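3.2 The weighing table

Most writing on household and small-shop weighing treats the scale as the only thing on the table. Anyone who has worked at one knows that the scale is the minor tenant and that the bags run the place. Our own room is no better than the ones we visited. It has a large black-framed window with a view of somebody else's balconies, which Marchetti considered a point in its favor when we were choosing between it and the former stockroom at Fontana. Daylight matters when you are reading small digits. It also lets you look at other people's apartments while a reading settles.

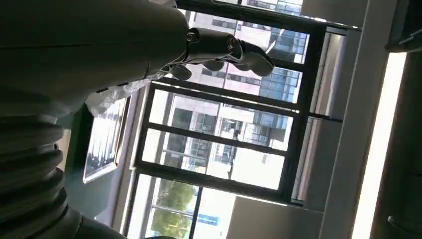 Figure 2. Window side of the weighing room, with the building opposite and the framed picture on the adjacent wall.

We kept the layout plain. The table is dark green, the scale goes near the middle, and a ribbed steel tray sits behind it. To one side is a green plastic crate, where we put the shopping bags. In the original protocol the crate had another purpose. Cabral wrote that protocol in January and has asked us not to quote it. By the second session the crate was a bag of bags without the outer bag, and we gave up and entered it in the equipment list.

Folding was left to each person's conscience. Some participants pressed a bag into a tidy rectangle before weighing it, and others dropped it on the scale like a wet sock and waited for a verdict. Both methods are reported in Table 2.

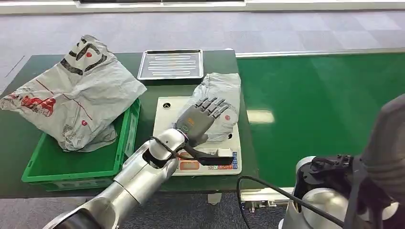 Olumide Dauda objected to the whole business of folding, on the grounds that a bag weighs the same however well it was brought up. He wanted the instruction removed and the time spent on the tray, "which at least holds things."

We kept it anyway. An unfolded bag tends to hang over the edge of the weighing surface and rest on the table, and the table then carries part of the load without being credited for it. With goods over 400 grams the error hardly matters.

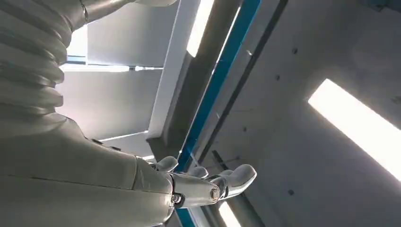
With the bags themselves it matters a great deal, and so Section 3.3 treats folded and unfolded bags as separate items. The Como sessions, which used a narrower scale, are left out of that comparison. Their bags touched the table on both sides.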